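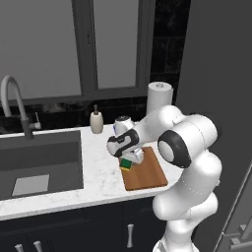

What Happens at an Art Show?

An art show is a chance for people to look at art up close. It is also called an exhibition. Some shows have work by one artist. Others have work by many artists, and those are called group shows.

The building or room where a show takes place is called a gallery. Some galleries are large and have guards and elevators. Others are a single room next to a bakery or a bike shop. The Skasik Gallery used to be a shoe store, and you can still see the old shelf marks on one wall.

Who picks the art?

The person who plans a show is called a curator (say it like this: KYUR-ay-ter). Ximena Varela is the curator at the Skasik Gallery. Her next show is called Plerkimness, and it opens on 18 September 2026. It is a group show of paintings and prints of made-up animals.

Artists sent in 180 pictures for Plerkimness. The gallery has room for 90, so half had to go back. Ximena spread small copies of them all on the floor and moved them around for several days. She looked for pictures that went well together. A picture that goes back is not always a bad picture. It may be too big for the wall, or there may already be three purple dragons.

How does the art get on the wall?

Putting up a show is called hanging it, or installing it. Most galleries hang pictures so that the middle of each one is at the eye level of a grown-up. That can be too high for kids. At Skasik there are step stools you can borrow.

The people who hang the art wear clean gloves when they touch it. Skin has oil on it, even after you wash your hands, and oil can leave marks on paper. They use a tape measure and a level. A level is a tool with a bubble in it that shows whether something is straight.

The lights come last. Each lamp is pointed at a picture from above. If it shines too straight, the glass gets a bright spot and you can't see what is behind it.

What is the little card next to the picture?

That card is the label. It usually tells you:

The artist's name
The title of the work
The year it was made
What it was made with, such as oil paint, ink, or colored pencil

Some labels say "Untitled." This means the artist did not give the work a name. You can make up your own title in your head.

A small red dot by a label means the work has been sold. The buyer usually has to wait until the show is over to take it home.

What is an opening?

The opening is the party on the first night. The artists often come, and you can ask them questions. Isauro Carrillo has five prints in Plerkimness. He says kids mostly ask him how long a picture took. His print called Zorside, a fish with a town on its back, took all of last winter.

Around 500 people came to the last opening at Skasik, so it can get loud and crowded. If you like a quiet room, go on a different day.

How should I act in a gallery?

Look with your eyes and keep your hands at your sides.
Walk, and leave your backpack at the front desk.
Ask before you take a picture. Some artists say yes and some say no.
Use a pencil if you want to draw. Pens are not allowed in most galleries.

You don't have to look at everything. Pick one picture and stay with it for a whole minute. Then step back and look at it again from across the room.

Words to know

Curator: a person who plans an art show
Install: to put art in place for a show
Opening: the first night of a show
Print: a picture made by pressing an inked surface onto paper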